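Tully gripper kit from Camton - worth 800 for a small bench?

dustar_bench
Looking at the Tully two-finger kit with the wrist camera. Camton quotes 800 for the gripper, fingers and mount, or 2,296 with the setup service and the sorting software. The work is small stuff into a tray, mixed items, short runs. Has anyone run one for more than a demo?

Sarnetby
I've had the bare kit since December. The fingers hold up fine. Mounting took me an evening and the cable guide is too short, so plan on making your own. I would not pay for the service. The manual covers all of it.

gstougaard
I disagree on the service. We bought it for our shop and the tech did the camera calibration, which I had already failed at 2 times. If you have done hand-eye calibration before, skip it. If not, that is where your week goes.

Sarnetby
Fair, but it's still a lot of money for one calibration. The software was slow on my machine and I went back to my own scripts.

dustar_bench
What about thin handles? Most of what I pick is pens, brushes, small tools.

gstougaard
Thin and round is the weak spot. They roll when the first finger touches. Slow the close speed down and come in square to the handle. Flat packages are easier as long as they aren't stacked, then it tends to want both. I put some 6 hours into tuning before I left it alone with a tray.

Brushes and a tray on my bench, from the wrist camera:

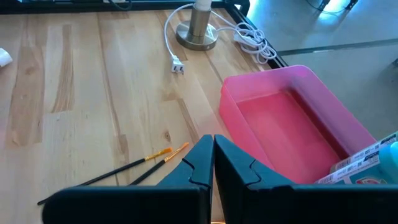
Does the 800 kit include the camera?
The mount is included, but the camera is a separate line on the quote unless you take the full package.

dustar_bench
OK, that changes the math a bit. I have a camera already, so bare kit it is.

Sarnetby
Check the screw pattern on yours first. Mine needed an adapter plate, and Camton took a while to send the drawing.

gstougaard
Ask for the drawing when you order. And if the calibration goes badly you can still add the service later. They did that for us at the same price.

- Gunhild Stougaard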